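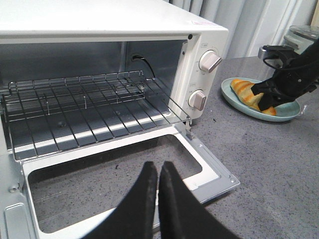
Okay, so for the next few minutes I want to talk about fingertips, and how I ended up caring so much about them. At Brakbridge we'd been running the stock fingers on both arms for ages, and I figured a gripper is a gripper. Then we gave it a bread roll. The roll is on the plate with the right gripper pressing down on it, the oven door is folded flat, and everything that matters happens in that short reach over to the rack. (Pause here, let people look.) A hard block forgives you if you squeeze too much. Bread doesn't!

So we compared 3 sets of fingers. The stock ones, the Grinevska soft tips, and a long tapered pair we printed ourselves and called the Givosham set, after the street our shop is on. Same arms, same controller, 400 tries per set. I kept the force limit fixed the whole way through, which I'd do differently now, because the soft tips want a bit more squeeze before they hold anything.
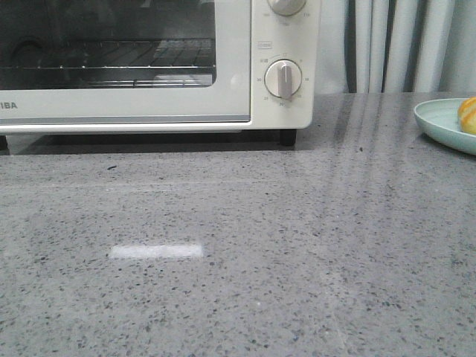
The knobs were a whole other story. The soft tips slid right around a round knob and left it where it was, and I'd been so sure they'd win that one. The tapered pair was better on knobs and worse on bread. Don't rush this bit, somebody always asks for the numbers, so point them to the handout.

Wrist camera next. Big fingers eat up a lot of your view, and right when they close you lose the thing you're trying to grab. We tried 4 mounting angles on the Cieślak bracket and the steepest one was my favorite, though the cable rubbed. Mention the cable! Then go to the controller slide, skip the timing chart if we're running late, and take questions.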